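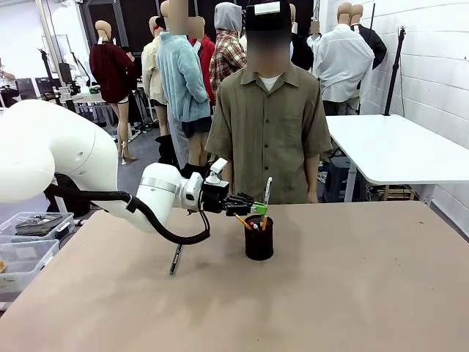
Photo: Vodow workshop, bench side

Sunday, late afternoon. Bench notes, mostly about pens (sorry, it's been that kind of day).

The black mesh-like holder stays in the middle of the big tan table from now on. I tried it by the wall last month and everybody just left their pencils wherever they stopped writing, me included! Current crew is the yellow pencil, the orange one with the pink tip, and the tall white pen with the green cap, which is my favorite for labels. The dark pen with the blue tip was lying out on the table again, so it needs a home too.

Tabletop is getting scuffed and smudgy near the center. I want to try the Hollell cleaner on one corner first and leave it for 30 minutes before I go at the rest of it.

Clear bins: still on my list. Small metal parts should go in one and the tan stuff in the other, with proper labels this time. Ordered 2 more from Prellunora, plus a roll of 2,000 stickers (way too many, but it was the smallest roll they had).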